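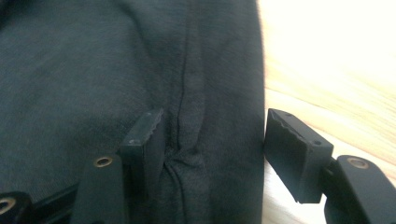

Dark knit on the bench, left finger against the cloth beside the seam, right finger still clear over the wood.

March 15, 2018

Laundry task, hand-held tool. Entry covers the grasp problem only. Folding proper is in the Abera pages and has not moved on since the last write-up.

Question for this block of work: can we pick a known point on a heavy knit garment, close on it, and carry it somewhere useful, without a person tidying the cloth first? Towels we can more or less do. Towels are flat, have four corners and do not have an inside. Everything in the jersey pile has been worse.

Seams first. The seam is the only feature on a plain dark garment that the camera can be relied on to find. In the picture it reads as a thin raised ridge, darker than the cloth on either side, wandering a little as it runs down and then lost in the bunching next to the left finger. This is the same trouble the Citex tracker has. It follows the ridge well over smooth cloth and drops it at the first gather. After that it either stops or picks up a wrinkle and follows that with full confidence. The confidence score is no help. Wrinkles score as high as seams on charcoal fabric, and on two of the garments they scored higher.

Tried raising the exposure so the tracker had more to work with in the dark parts. The cloth improved slightly. The table went to near white towards the upper right and the outline of the garment on that side began to bleed. Put it back. A darker bench covering would be the cheap fix, but the outline finder was tuned on pale wood and would need doing again. Leaving it for now.

Fingers. These are the serrated pair. Notes so far:

Smooth pads slide on jersey unless the cloth is already standing up in a ridge. With the toothed edge, one finger can push into flat cloth and gather enough for the other to close on. That is a real gain and I would not go back to the smooth pads for this pile.

The teeth mark fine knits. Nothing has torn, but two of the thin tops have pulled loops where the same spot was gripped repeatedly. For a machine in a house that would be the end of the matter. Nobody will accept a tidy drawer of snagged jumpers. Possible middle course: teeth along the leading edge only, with the corners rounded off, and a soft face behind. Sketch is in the back of this book.

The teeth also do not let go cleanly. On release the cloth tends to follow one finger for a short distance, which undoes whatever placement was just done. A small wiggle on opening helps. A person using the tool does the wiggle without being told, so it is in the recordings, but the Grulum planner treats it as noise and smooths it out. Need to switch the smoothing off for the last part of the motion, or mark release as its own step.

Contact order. I had assumed both fingers should arrive together. Watching the hand-held work, that is seldom how people do it. They plant one finger, use it to pin or bunch the cloth, then bring the other side in. The tool closes both sides together, so the person gets the effect by moving the whole wrist across. The planner centres the gap over the target point and closes, and on a rounded edge of thick cloth this pushes the roll away before there is anything to hold. Copying the wrist shift should be simple enough in software. What is harder is knowing that the first finger has landed. There is no force sensing on the tool. At present we infer contact from the cloth moving in the camera view, which is poor when the cloth is dark and the view is smeared by the motion.

Layers. Unsolved. A person feels whether they have one thickness or two. We find out when the garment lifts and the wrong half comes with it. Height of the gathered fold gives a rough hint on the heavy knits and none at all on the thin ones. Irkov have a thin fingertip pad that is meant to tell one layer from two. Sample requested, no reply yet.

Wear. Pivots on the linkages are still running freely. Fluff collects around the brass eyelets and under the finger blocks. Clean with the stiff brush at the end of each session, not with the air line, which blows it further in. Check the finger screws while you are there. Loose screws let a finger rock under load and the teeth stop meeting.

Target. The plan asks for 2,000 recorded grasps over the whole laundry set. I would sooner have 1,000 with the release and the layer count labelled properly. Proposal is to stop after the next 200 on dark knits, train on those, and see whether the contact order carries over before recording more. If it does not, extra data of the same kind will not rescue it.

On the wider question, since it will be asked at the review: no, not yet for clothes. With a flat towel, a fixed table and no hurry, a machine can do the job to a standard that some households would put up with. With a basket of mixed garments it cannot, and the weak point is still the first few seconds, getting hold of the right bit of cloth and only that bit. The shop-floor version may come sooner. There the garments are all one kind and arrive the same way up, and a bad grasp can go round again. Hemming feed and bagging both look more reachable than the family wash.

To do:
Separate release step in Grulum, smoothing off.
Seam tracker: report lost at a gather. Do not guess.
Wrist shift before closing, try on 6 garments from the heavy pile.
Print the rounded tooth profile, one pair, black as before so the finger mask still works.
Chase Irkov about the pad.
Put the snagged tops in the scrap box so they do not get used as clean samples.

Bench light is to stay where it is until the dark knits are finished. If it has to be moved, write it in here.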